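Opening Weekends Are a Poor Measure of a Film

14 April 2018

The regional release of "Dovby" has once again placed box office figures at the center of public discussion about cinema. Within hours of the first screenings, distributors were circulating opening totals, and entertainment pages were repeating them as though they settled the question of the film's worth. This publication has printed such totals in the past and will no doubt print them again. It is nevertheless proper to ask what they tell the reader.

An opening figure is a record of advance interest. It reflects the size of the advertising budget, the popularity of the lead actors, the number of screens secured and the absence or presence of a rival release. Very few of the people who buy a ticket on the first evening have had any chance to hear whether the film is good. Their purchase is an act of trust in a poster, a trailer or a familiar name. To present the sum of those purchases as a verdict is to confuse the invitation with the party.

The case of "Dovby" is instructive. Its distributor, Juradico, placed the film on 73 screens and announced a record for a first feature by its director, Silvan Kofler. The announcement did not mention that a comparable debut five or ten years ago would have been offered far fewer screens, or that ticket prices have risen in the meantime. Records of this kind are set almost every season. A measure that produces a new champion every few months should be treated with some caution by those who report it.

A second difficulty concerns the figures themselves. There is no common standard in the trade for what is being counted. Some distributors report gross receipts before tax, others report the share that remains after the theaters have been paid, and a few add paid previews to the first day without saying so. Two films may be compared in the same headline on the basis of numbers that were not gathered in the same way. Readers are seldom told which method was used, and reporters, working against a deadline, seldom ask.

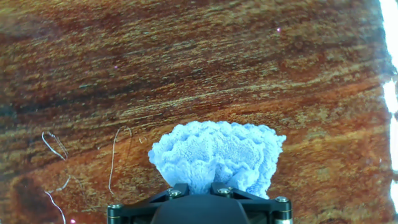 The effect on smaller films is more serious. When a theater manager decides which titles will keep their evening screenings, the first three days carry nearly all the weight. A film that depends on word of mouth needs time for that word to travel. "Juška", the second feature by Tarmo Venckus, opened last June on 6 screens and drew 1,346 admissions in its first weekend. Two screens dropped it before the second weekend began. Those that kept it saw attendance grow in each of the following four weeks, and one was still showing it when the schools reopened. Had every manager followed the usual rule, the film would have been gone before its audience had heard of it.

It may be argued that theaters are businesses and cannot be asked to run empty houses as a public service. The point is a fair one. Rents and wages must be paid, and a full auditorium for a popular comedy often makes it possible to show something quieter in the room next door. Large commercial releases are not the enemy of good cinema, and many of them are very good cinema. The objection raised in this column is to the speed of the judgment and to the narrow evidence on which it rests.

Better evidence is available. The ratio between a film's first and third weekends says a good deal about how it was received by those who paid to see it. Average attendance per screening allows a modest release to be compared fairly with a wide one. The count of admissions, as opposed to receipts, removes the distortion caused by premium seats and rising prices. All of this information already exists in the booking systems of the theaters. What is lacking is the habit of publishing it.

The Trorkent exhibitors' circuit has shown that the habit can be acquired. For the past 2 years its member theaters have released admissions and average attendance for every title on their programs, including those that did badly. Some distributors objected at first - a weak third weekend is not a pleasant thing to see in print - but most have continued to supply the circuit with films. Managers there now speak of giving a title a second week as a matter of routine where its daily attendance is holding steady.

The press has its own part to play. A newspaper that reports an opening total should state the number of screens, the source of the figure and whether it is before or after tax. It should return to the same film a month later and report what became of it. The second article will attract less attention than the first, and the studios will have no reason to send out a press release on the subject. It should be written all the same.

"Dovby" may prove to be a fine film that holds its audience well into the summer. It may also lose half its screens by the end of the month. Neither outcome could be read from the announcement issued after its first weekend, and this page will look at the attendance again when the third has passed.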